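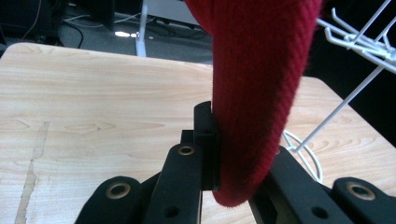 Re: Folding and bagging line at Sutley, what happens to the bench

Sent to: knitwear-returns list
Date: Sunday, February 9, 2025

On the Wudunmont trial, someone on the Fundham site wrote:

> We have been told the automated folding cell goes in at Sutley first and
> that Fundham will follow if the numbers are good. Can anyone on the Sutley
> side say what it has changed for the people on the bench? Management's
> note talks about throughput and not much else. In particular:
> are people being moved, who checks the knits, and did the shift pattern
> change? We have 24 on returns here and most of them are asking me.

I work returns at Sutley, on the bench side, so take this as the view from there. I don't see the budget.

The cell has been running since the week after stocktake. It takes flat woven goods well: shirts, pillowcases, plain trousers. Those used to be more than half of what came over the bench and they have mostly gone from it. What is left for us is the knitwear, anything with a lining, and whatever the cell rejects. On a good day the reject cage gets emptied twice. On a bad one it is never empty.

Knits are the hard part for it. A sleeve has no fixed shape when it is picked up by one point. It stretches under its own weight, and the cuff ends up somewhere different each time. Akpalu, who supply the arms, have people in with the hand-held grippers, picking up jumpers the way we would so that the arm can be trained from the recordings. Some of our own bench staff do this now for part of the week. It is paid at the bench rate. We asked for it to be graded higher and were told it would be looked at in March.

My own notes from doing it, in case Fundham is asked to:

The gripper is heavier than it looks after an hour. Ask for a break to be written into the rota before you start. We did not, and had to go back for it.

Your speed drops a lot. Closing two jaws on a folded edge is slower than using your fingers, and you have to learn not to help with the other hand. Make sure the time is not counted against your bench rate. Ours was for the first fortnight, and it was put right after we complained.

Nobody should be recorded without being asked. The tool camera mostly sees the table and the garment, but it picks up the floor and whatever is behind as well. We have it in writing that the recordings will not be used for timing people.

On your three questions. Seventeen of us were on returns before the cell and there are 17 now, but two of those are minding the cell and don't do bench work unless it stops. No one has been made to leave. Two temporary contracts that would normally have been renewed after Christmas were not, so I would not say there has been no effect. Knits are still checked by hand, every one. The shift pattern is the same on paper - in practice the late shift gets more of the rejects, as the cell runs through the afternoon and the cage fills up. That has caused more bad feeling than anything else, and it could be fixed by splitting the cage between shifts.

The work itself is more tiring, to my mind. The easy shirts used to give you a rest between the awkward pieces. Now it is one awkward piece after another. The target was set when the mix was different and has only been lowered once. If Fundham gets a say in anything before the cell goes in, I would ask for the target to be reset from the first day.

I can send the wording of our agreement on the recordings to anyone who wants it. Reply off the list, please, as it has site details in it.

Returns bench, Sutley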